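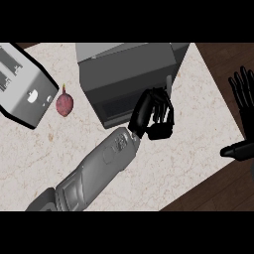
When can Ziltside residents apply for the kitchen repair grant?
Applications open in December 2024 at the Soliman Street library and stay open for five weeks.

The town has set aside money for 37 households, with up to $2,000 for each. The grant covers plumbing, wiring and worn counters. It does not cover new appliances.

Renters may apply with a signed letter from the landlord. Owners need a tax bill and two written estimates, and work that began before October does not qualify.

Sanaa Naciri, who runs the housing office, said last year's forms were too long. "We cut it to 2 pages," she said. "People were giving up halfway."

Othmane Slaoui of the contractor Ernolance said his crews are booked into spring, and applicants should ask for estimates early.

Forms are also available by mail. Questions go to Marius Sandu at the housing office.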